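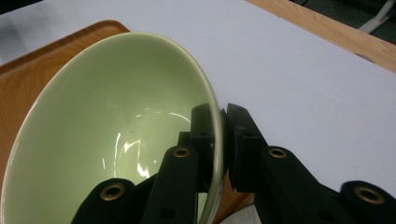
A pale green bowl from the tableware inventory.

Progress report, second period
Komley Community Dining Room: tableware and table setting
Prepared by Trinidad Villanueva for the Salazar Fund
January 4, 2022

When you agreed to support us, the proposal said we would replace "assorted tableware of uncertain origin." That phrase was generous. The first job was finding out what we owned, and it ate most of October. The cupboard by the back door had not been emptied in years, and it gave up its contents slowly: bowls, saucers with no cups, and a gravy boat that everyone remembers donating and no one remembers using.

Where things stand

The inventory is finished. Anything chipped at the rim has been retired, with a short appeal process for sentimental items. The appeal process was used more than I would have liked. The green bowls stay. They are deep enough for soup, the glaze wipes down easily, and guests ask for them, which puts them well ahead of the beige ones.

We bought 35 new place settings from Prosow, within budget. Delivery came in 2 loads, the second of them to the wrong building. Florante Lumanlan walked over and got it back with a hand cart and, he tells me, some charm. The receipts are attached.

Trays have been the bigger question. Under the old system, people carried a bowl in one hand, bread in the other and hope in between. We have been trying wooden serving trays on the white tables, and so far I am in favor.

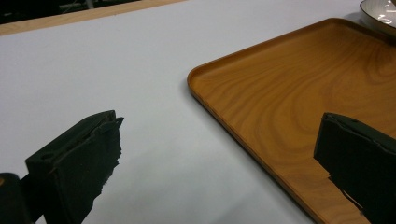

The raised rim keeps a bowl from wandering off, and the rounded corners are kinder to elbows in a narrow aisle. Against that, wood wants drying by hand, and our dish crew has made its feelings known. Flenik has quoted us for a plastic version in gray. It would survive anything, including my opinion of it. I would like to stay with wood for one more period before we decide.

Spending

On track, apart from shelf liner, where I underestimated both the price and the number of shelves. The overrun is small and I have covered it from the line for printed signs. We can write our own signs.

Still to do

Five shelves need labels. The storage plan also needs a second draft, as the first one put the heaviest stack on the highest shelf. I drew that one myself.

Florante will send the breakage log separately. It is shorter than last time.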